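Unit 7: Table layout and cable dressing for seated bench work

Course notes, Tallham workshop series. Prepared by Agathe Tanguy, revised by Chie Shibata, 2023-11-24. Read before the practical.

7.1 Work surface

A plain colored top in one shade is preferred. Small dark parts show up well against mid-green, and glare from overhead lamps is lower than on white laminate. Patterned covers are not used in this course. Check the cover for folds before anything is set down.

Divide the top into two zones. The near zone is whatever the seated person can reach without lifting the elbow far from the body. It holds only the item in hand and the next one. The far zone holds displays, stands and reference objects. In the Clirkbridge room, tables are 1,165 mm long and the near zone is marked at 110 mm from the front edge for small parts only.

7.2 Cables

Cables are the usual cause of dropped items. Three rules apply:

- Run power and signal lines along the back of the table where the length allows it.
- A line that must cross the top goes over once, and nothing is placed on it.
- Excess length is coiled and tied. A loose heap hides connectors and makes tracing slow.

Color helps with tracing. One bright cable among black ones can be followed by eye; five black ones cannot. Record the color in the log next to the port number.

7.3 Round objects

Balls and other round items need a base or a ring. Set the base first, then the object, and keep both clear of any cable path. Tall or curved pieces that stand upright go toward the side of the table, away from the working arm.

Green top, with black cables and bright green among them (both views):

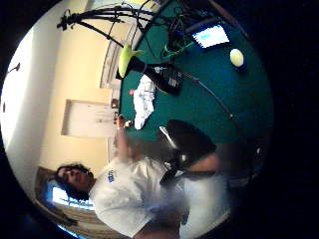
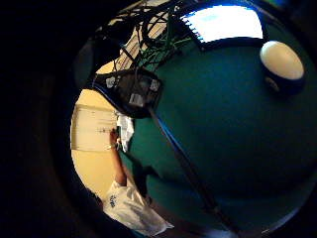
7.4 Clearing the table

Clear the near zone first. Disconnect at the device end, then at the supply end, and coil each line before starting the next. Displays are wiped and stored face up. Bases go back in the Grerkado tray - not in the drawer with the clamps.

For the practical, submit a scaled sketch of your own layout with both zones marked and every cable crossing shown. Sketches without a scale are returned unmarked.

Tallham Course Office | Contact | Back to top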